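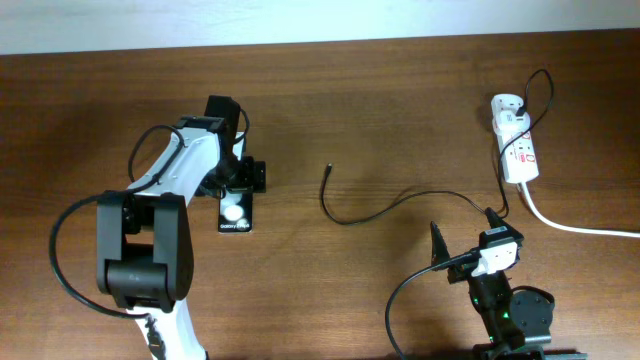
## 4. Charging a phone from the desk strip

The Grolano handbook assumes the Plosska power strip is already fixed in place. If it is still loose, do section 3 first.

1. Lay the strip on a flat, dry surface with every socket within reach. Keep the mains lead clear of the table edge where people walk.
2. Plug the strip into the wall, then switch it on.
3. Push the charging adapter fully into a free socket. No part of the metal pins should show.
4. Fit the larger end of the cable to the adapter.
5. Check which way round the small connector goes, then slide it into the phone. It should go in without force — if it doesn't, take it out and look for fluff in the port.
6. Wait up to 10 seconds for the charging symbol.

**Note:** A phone may be charged face down, but wipe the table first. Grit will mark the screen. Turn it over if you need to see the battery level.

**Caution:** Do not coil the cable tightly or trap it under the strip. Leave a loose bend in it. Replace any cable with split covering (spares are part no. 2117).

**Caution:** Never plug one strip into another.

### Unplugging

1. Hold the connector, not the cable, and pull it straight out of the phone.
2. Switch off at the strip before removing the adapter.

For storage of spare leads, see page 29.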